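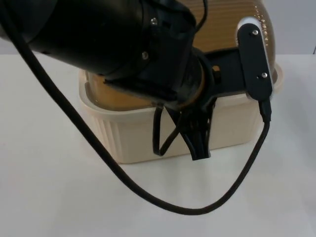
Trorell: Flurnamen und Mundartwörter aus Plerberg

Hoi zäme und willkommen! Ich bin Beat Hubmann und sammle seit ein paar Jahren Flurnamen, also die Namen von Wiesen, Waldstücken, Bachläufen und Wegkreuzungen, die auf keiner Wanderkarte stehen und die im Dorf trotzdem alle über siebzig noch kennen. Irgendwann war der Zettelkasten voll, und so ist Trorell entstanden. Der Name hat übrigens keine Bedeutung, er klang einfach gut (meine Tochter findet, wie ein Hustensaft).

Was ist drin?

Im Moment umfasst die Sammlung 3197 Einträge. Davon sind 559 mit einer Tonaufnahme verknüpft, der Rest ist nur schriftlich belegt, meistens aus alten Kaufverträgen oder aus Gesprächen, bei denen ich mitgeschrieben habe. Die Tonaufnahmen stammen von 51 Personen aus Plerberg und den Höfen rundherum. Manche haben zwei Wörter gesagt, andere einen ganzen Nachmittag erzählt!

Aufbau der Tabelle

Alles liegt in einer einzigen Datei, namen.csv, UTF-8, Trennzeichen Strichpunkt. Die Spalten:

id: laufende Nummer, bleibt immer gleich, auch wenn ich etwas lösche
name_mundart: so, wie es gesprochen wird
name_amtlich: Schreibweise aus Plan oder Vertrag, oft leer
art: Wiese, Wald, Wasser, Weg, Fels, Haus, unklar
beleg: Kürzel der Quelle, aufgelöst in quellen.txt
ton: Dateiname der Aufnahme, falls vorhanden
notiz: alles, was sonst nirgends hinpasst

Die Spalte notiz ist mir ehrlich gesagt die liebste. Da steht dann zum Beispiel, dass im «Chaltloch» der Schnee bis in den Mai liegen bleibt oder dass sich zwei Brüder seit Jahrzehnten streiten, ob ihre Weide jetzt «Rüti» oder «Grüt» heisst. (Beide Varianten sind drin, ich mische mich da nicht ein.)

Zur Schreibweise

Ich schreibe möglichst lautnah, aber ohne Sonderzeichen, damit man auf einer normalen Tastatur suchen kann. Lange Vokale werden verdoppelt. In den ersten 200 Einträgen habe ich das noch nicht konsequent gemacht, da findet ihr also «Bode» und «Boode» nebeneinander. Theresia Gisler hat angefangen, diesen Teil durchzusehen, und ist viel gründlicher als ich. Wenn ihr über etwas stolpert, schreibt uns bitte die id dazu.

Bekannte Lücken

Die Südseite vom Tal ist dünn vertreten, da kenne ich schlicht zu wenig Leute. Bei art steht viel zu oft «unklar». Und die Aufnahmen sind sehr unterschiedlich: Am Küchentisch läuft halt auch mal der Wasserhahn oder jemand holt den Kuchen aus dem Ofen. Rausgeschnitten habe ich davon nichts.

Nutzung

Text und Tabelle dürft ihr frei verwenden, auch für Unterricht oder Dorfchronik, bitte mit Hinweis auf Trorell. Für die Tonaufnahmen fragt ihr vorher kurz nach, ich kläre es dann mit den Leuten ab. Wer erzählt hat, ist nur als Kürzel erfasst, und das soll auch so bleiben.

Wie geht's weiter?

Im September kommt die nächste Fassung, dann mit den Bachnamen vom oberen Tal und hoffentlich einer aufgeräumten Quellenliste. Neue Namen nehme ich jederzeit, gern auch auf einem Zettel im Briefkasten!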